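Sep 3, 2022

**Guerra is back, and in the proper strength**

Good news for anyone who has been nursing the last inch of an old bottle: Rultden is bringing back Guerra, the smoky iris it dropped in February, and it returns as an extrait as well as the familiar eau de parfum. The first bottles go on the shelf at Jolleck in Gemedport this morning, and the rest of the small stockists get theirs over the next few weeks.

Guerra was never a big seller. It opens with bitter orange and a puff of something like a blown-out match, and for the first ten minutes plenty of people want to wash it off. Then the iris comes up, cool and a bit rooty, and it stays on a wool scarf for days. I wore the extrait all week from a sample and it's lovely: softer at the start, with more leather underneath and hardly any of that sharp orange. The eau de parfum smells the same as ever to me (I tried them one on each wrist), though the drydown may be a touch sweeter. I'll want a few more wearings before I swear to that.

The extrait comes in a 30 ml bottle at £131. The eau de parfum is sold in 100 ml only, with the same heavy stopper as before, and Rultden says the smaller size won't be coming back. There is a refill for the big bottle this time, which the old version never had, and Jolleck will do it at the counter while you wait.

If you can't get to Gemedport, the shop is posting samples of both strengths. Spray it on fabric too if you can. On my skin the smoke is gone by lunch, but on a cotton cuff it was still there the next morning, and that's the part of Guerra I've missed most!
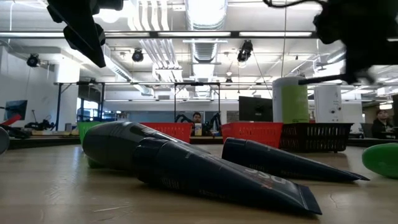

*Filed under: Launches & Returns*

Jolleck has set aside 36 bottles of the extrait for the opening weekend, one per customer. Any left over go on its website on the following afternoon. Engraving is free until the end of the month, for the eau de parfum only.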